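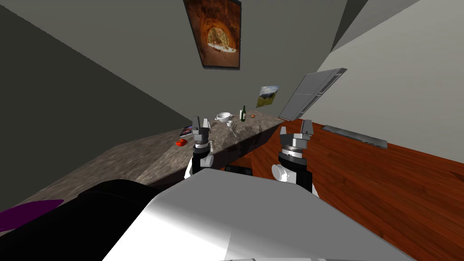 Noel Estrella
Owner and writer, weekend builds and repairs

January 2026

The deck behind our house in Plutine is a freestanding platform, 200 square feet, one step above the lawn. I replaced the frame last August and have had enough rain and frost on it since then to write up what I did. The surface boards are the old ones, turned over. Everything under them is new.

The old frame failed in the usual place. Water sat on the top edges of the joists, ran down the screw holes and stayed there. The sides of the joists looked fine from the lawn. I could push an awl into the tops to the depth of the handle on four of them, and the beam nearest the fence was soft where the joists crossed it. The blocks under the beams had also moved. One corner was 2 inches lower than the corner diagonally across from it, and the whole platform rocked when you walked along the fence side.

I looked at repairing it. Sister joists next to the bad ones would have worked for a few seasons, but the beam would have had to come out anyway, and once the beam is out there is very little left to save.

Taking it apart

I numbered the boards on the underside with a paint marker before lifting them. Pencil rubs off and chalk is worse. About a third of the old screws snapped. For those I pried the board up over the stub and cut it off flush with an oscillating saw. Allow more time for this than you think you need, and buy more than one blade.

Stack the boards on spacers in the shade. I left mine on the driveway for one hot afternoon and five of them cupped. Two came back flat after a week under weight. The others I cut up for the step.

Footings

A freestanding deck this low did not need a permit where we live. I called the building office and asked, and they sent the answer by email, which I kept. Your town may read its rules differently, so call.

I went with poured concrete footings in tubes, dug below the frost line. Precast blocks on tamped soil are what the last owner used and I had already seen how that ends. The digging took two days with a rented auger and a long bar for the rocks. If the auger hits a rock bigger than a fist, stop and use the bar. The machine will try to turn you around the rock.

Each tube got a cap bracket set in wet concrete. I strung a line down each row and set the brackets to the line, then checked the diagonals. They were off by less than a quarter inch, and the brackets have slots that take up that much. The height of the tubes matters less than people think, as short posts can be cut to suit. I set a laser on a stake in the middle, marked every post at the same level, and cut them all in one session.

Beams and joists

The lumber came from Adomaitis, the yard on the county road. It is ground-contact treated throughout, including the parts that will never touch the ground. On a deck this low there is not much air moving underneath, and the price difference was small. I picked through the stack myself. They allow it if you put back what you take down.

Joists are at 12 inches on center. The old frame was at 16, and the boards had a slight bounce in the middle of each span. The new spacing costs five more joists on a platform this long and the bounce is gone.

Crown up on every joist, marked with an arrow before it goes anywhere near the beam. I sighted each one twice and still set one upside down. It showed as soon as I laid a straight board across the row, and I pulled it and flipped it.

Joist tape went on the top of every joist and on both beams. I used butyl tape. The asphalt kind is cheaper but it gets soft in heat and gums up the screw threads. Roll it down firmly, and let it hang over each edge by a small amount so water drips clear of the side. 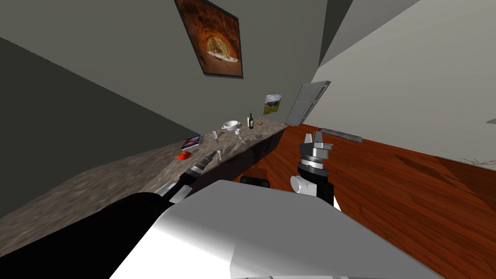 Left arm, gripper just above the countertop.

Fasteners

I used Velico coated screws for the boards and structural screws for the beams. Hardware, tape, brackets and screws came to $866 before tax. That was more than I had put in the spreadsheet. The brackets were most of it.

Check that the brackets and the screws have coatings meant for treated lumber and for each other. Plain zinc next to the current treatments does not last. Stainless brackets need stainless screws.

I pre-drilled the ends of every board. Away from the ends I did not, and had no splits. The gap between boards is set with a pair of nails pushed through a scrap of plywood, one at each end of the board being fastened. Old boards have finished shrinking, so the gap you set is the gap you keep. With new wet boards I would push them up tight and let them open.

Under the deck

Before the boards went down I raked the soil so it falls away from the house, put down woven fabric and covered it with washed stone. The old deck had bare dirt below and it stayed damp from spring to fall. I left the sides open except for a strip of half-inch wire mesh, stapled to the rim and buried a few inches, to keep animals out.

Gayan Kodikara, two doors down, lent me the laser and came over to help with the long beam. He has a Grillport shelter on his own deck and asked where I would put one. The answer is over the second beam, near the house, where I added doubled blocking between the joists for four post bases. The blocking is cheap while the frame is open and a nuisance afterward. I have a sketch with the positions measured from the house corner, stored with the email from the building office.

Condition after five months

No visible movement at the footings. I put the laser back on in December and every corner read within an eighth of an inch of the first reading. Two boards near the step have lifted slightly at one end and will get longer screws in spring. The tape edges are still stuck down everywhere I can reach with a mirror.

The stain is still to do. The boards need to be washed first, and that has to wait until the nights stay above 50 degrees.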